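Procurement notes from the Nokbridge technical office, 14/02/2018. This thread sets out how we intend to plan for a second tabletop arm, and what we ask departments to settle before a request reaches us.

1/9 The arm is the easy line to price. Grippers, cables, cameras, mounting and spare parts are quoted separately, and last year several requests left them out.

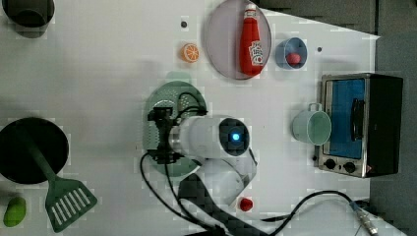
Category: Equipment planning

2/9 The kitchen bench is our reference setup for handling work. The arm reaches over a colander, a pan, a mug and a toaster oven from one fixed base. Please state the objects your own work requires before you state a model.

3/9 Cayetano Lorente has compared the offers from Clokano and Fenden. The base prices are close. The service terms are not, and we will score them separately.

4/9 Gripper fingers are treated as consumables. We have set aside 2536 for fingers and cable sets, and unused money returns to the general line in October.

5/9 A camera at the wrist should be budgeted from the start – adding one later means new cabling and a second visit from the installer. At close range it gives a view of this kind, with both fingers and the holes of a colander.

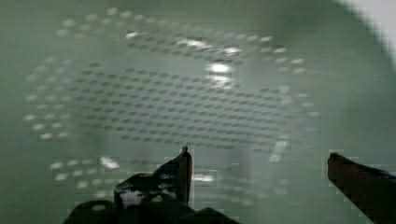 Photo: Nokbridge technical office

6/9 Glossy, see-through plastic produces strong reflections. Departments that handle such items should include lighting in the request. Unai Toledo can advise on fittings already in stock.

7/9 Table space is often underestimated. Allow for the reach of the arm and for the cables, and confirm that the bench can be drilled. The Salcedo site had to replace a top for this reason.
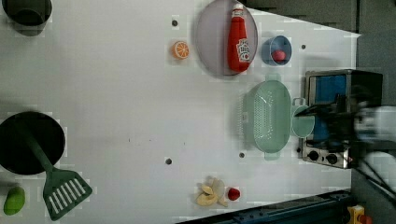

8/9 Requests should also cover staff time. We suggest about 20 hours for installation and first training, entered as its own line. Play food and toy kitchen items may be charged to the small materials account up to a limit of 50 per order.

9/9 Forms go to Cayetano Lorente, with the supplier's written quotation attached. Incomplete forms will be returned to the department.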